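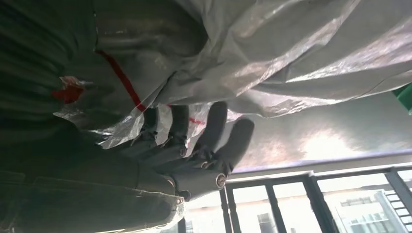
White woven plastic sheeting, up close.

Help wanted: sewing and cutting for a bag workshop in Trordale

Hello! I make shopping bags, bike panniers and the odd apron out of second-hand sacks and sheeting, and I sell them under the name Clukia (my gran's old word for a muddle, it suits me). It has been just me and a very loud sewing machine up to now, but I've had an order for 300 bags from the Santoro food market and I can't possibly sew them all by myself before February. So I'm looking for 2 people to join me!

One of you would mostly cut and the other would mostly sew, though I'd love it if you swapped when you got bored. You don't need any training. If you've hemmed curtains or mended a tent, you'll be fine, and I'm happy to spend the first week teaching. Patience matters more to me than speed. The stuff frays like mad if you rush it and the threads get into everything, including your tea.

It's three mornings a week, and you can pick which ones between you. I start at 8 and stop at noon, then there's soup if you want it. The workshop is up one flight of stairs in the old Pliltel dye works, with no lift, I'm sorry to say. There's a bike shed downstairs and the number 7 bus stops by the gate.

Pay is by the hour and goes in every fortnight, same rate for both jobs. I'll tell you the figure when you write so you can decide before coming all the way over. You can keep any offcuts you fancy too (I have so many offcuts).

To apply, send me a few lines about yourself and a photo of something you've made, wonky is fine! Please get it to me by 15 August 2020, either through the form on this page or in an envelope through the dye works letterbox marked "Clukia bags". I'll write back to everyone.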